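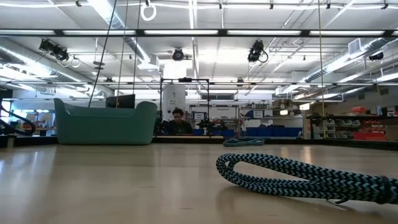

Resevmont Centre for Household Studies - Cord and Textile Storage Group

3.2 Coiling and putting away

Cords were folded by hand into flat loops and placed in an open plastic bin with a lowered front rim. Figure 2 gives the layout of the table, with the bin at the left far side. A patterned braided cord and a lighter blue one were both used, as thick and thin cords behave differently when folded. Manalo and Cruzado coded each trial from video.

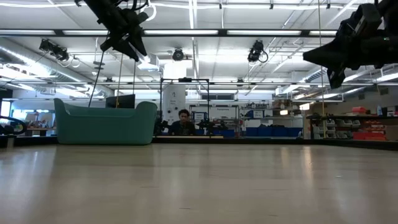 Figure 2. Table and teal-green storage bin, with no cord on the tabletop.

A trial ended when the cord was wholly inside the rim. Cords left hanging over the edge were scored as partial - 70 of the 300 trials fell into this group, most of them with the thicker braid. Folding the cord in half before coiling gave fewer partial scores than coiling from one end. We did not vary the colour of the bin or its place on the table. Knots were noted but not timed, and we return to them in Section 4.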